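2/9/23

El ayuntamiento de Flarnidau ha sacado a información pública el cambio de la ordenanza de inspección de edificios. Lo he leído entero este fin de semana, anexos incluidos, y dejo aquí mis notas por si le sirven a alguien que viva en un bloque parecido al mío. No soy abogado ni arquitecto. Soy propietario de un tercero con dos balcones a la calle y con eso ya tengo bastante interés en el asunto.

Hasta ahora la inspección era obligatoria para los edificios catalogados y para los que el ayuntamiento requería uno a uno, normalmente después de que se cayera algo a la acera. El texto nuevo la extiende a todos los edificios residenciales a partir de cierta antigüedad. El nuestro tiene 54 años, así que entramos en el primer turno. El informe lo firma un técnico elegido por los propietarios, se registra en el ayuntamiento y clasifica cada defecto en leve, grave o urgente. Los leves se anotan y se revisan en la inspección siguiente. Los graves obligan a presentar un proyecto. Los urgentes obligan a poner medidas provisionales enseguida, que en la práctica quiere decir red o andamio con visera.

El plazo para presentar el informe es de 4 meses desde la notificación. Me parece corto. En diciembre pedimos presupuesto a varios despachos para mirar las filtraciones del patio y el primero que contestó tardó semanas en mandar a alguien. Si de golpe todos los bloques del ensanche tienen que contratar lo mismo, no sé de dónde van a salir los técnicos. La memoria que acompaña al proyecto no dice nada de esto. Habla de «capacidad suficiente del sector» y pasa a otra cosa.

## Lo que cambia con los balcones

El artículo que más nos afecta es el de los cuerpos volados. En la ordenanza vieja un balcón se inspeccionaba como parte de la fachada y se pagaba como parte de la fachada. En la nueva se distingue entre la losa, que es elemento común, y el pavimento y la barandilla, que pueden ser privativos si el título constitutivo lo dice. Nuestro título es de los antiguos, una hoja y media mecanografiada, y no dice nada de balcones.

Somos 26 viviendas y no todas tienen balcón. Los interiores dan al patio y llevan años diciendo que no quieren pagar las barandillas de los exteriores. Los exteriores contestan que ellos pagan la bajante del patio. Con la redacción nueva, la discusión deja de ser de escalera y pasa a depender de lo que escriba el técnico en una casilla del informe, porque hay una casilla para eso, en el anexo segundo: «elemento común / elemento privativo / no consta». Me imagino que en nuestro caso marcarán la tercera y seguiremos igual, pero con el reloj corriendo.

Otra cosa que no había visto comentada en ninguna parte: si el defecto es grave y está en un elemento privativo, el requerimiento de obra va a la comunidad de todas formas, y es la comunidad la que luego tiene que reclamar al propietario. O sea que adelantamos el dinero entre todos. En un bloque con una vivienda heredada y sin repartir, como el ático del nuestro, eso puede alargarse mucho.
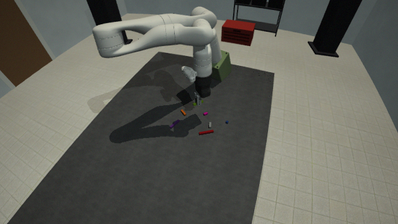

Bernadette Pons me escribió después de leer un borrador de estas notas y no está de acuerdo con lo del adelanto. Dice que siempre ha sido así, que el ayuntamiento nunca ha requerido a un vecino suelto por una barandilla y que lo único nuevo es que ahora está escrito. Según ella, es mejor que esté escrito, y lo que habría que pedir es una ayuda puente para las comunidades que no tienen fondo, en vez de discutir a quién se manda la carta. Puede que tenga razón. En Murkbridge, donde vivió unos años, funcionaba más o menos así: la administración prestaba, la obra se hacía y las cuentas entre vecinos se arreglaban más tarde.

Lo de la ayuda lo he buscado y en el proyecto hay una sola frase, en la disposición adicional: «se podrán establecer líneas de apoyo». Podrán. No hay cantidad ni fecha.

## El dinero

Capucine Cordier nos ha pasado una estimación a ojo del coste del informe para un edificio como el nuestro, sin catas. Repartido por coeficiente sale asumible, aproximadamente lo que pagamos por la revisión del ascensor. Las catas van aparte. Si hay que abrir el canto de una losa para ver la armadura, hace falta un medio de acceso, y ahí se dispara todo. Le pregunté si se podía hacer desde el propio balcón y me contestó que a veces sí, según el estado del revoco.

El otro presupuesto que tenemos es el de la casa Perrin, que ofrece informe y obra juntos. A mí no me gusta que quien decide si un defecto es grave sea quien luego cobra por repararlo. La ordenanza no lo prohíbe. Pide una «declaración de independencia» firmada por el técnico, pero no he encontrado qué pasa si es falsa ni quién la comprueba. Voy a poner esto en mis alegaciones.

## Alegaciones

Se pueden presentar en el registro o por la sede electrónica. La sede pide certificado digital y el formulario solo admite un archivo, de modo que si queréis adjuntar fotos o el título constitutivo hay que juntarlo todo en un PDF antes. A mí me dio error dos veces con un nombre de archivo con tilde. Sin tilde entró.

Lo que voy a pedir yo:

- Que el plazo cuente desde el encargo al técnico, siempre que el encargo se haga dentro del primer mes.
- Que la casilla «no consta» tenga alguna consecuencia definida, la que sea.
- Que no pueda ejecutar la obra la misma empresa que firma el informe.
- Que se publique el baremo de tasas, porque el texto remite a una ordenanza fiscal que todavía no está aprobada.

Relu Onu va a presentar otras por su cuenta, más centradas en los locales de la planta baja, que con el texto actual pagan la inspección de unos balcones bajo los que solo tienen el toldo. Si alguien quiere sumarse a las suyas, que me deje un comentario y se lo paso.

Una corrección a la entrada anterior: puse que la cubierta quedaba fuera de la inspección y no es cierto. Queda fuera la parte de instalaciones, antenas y placas. Las tejas, los canalones y el peto entran. El peto de nuestra azotea tiene una grieta en la esquina del patio que ya salió en el acta de diciembre, y esta semana subiré con la cinta métrica a ver por dónde va.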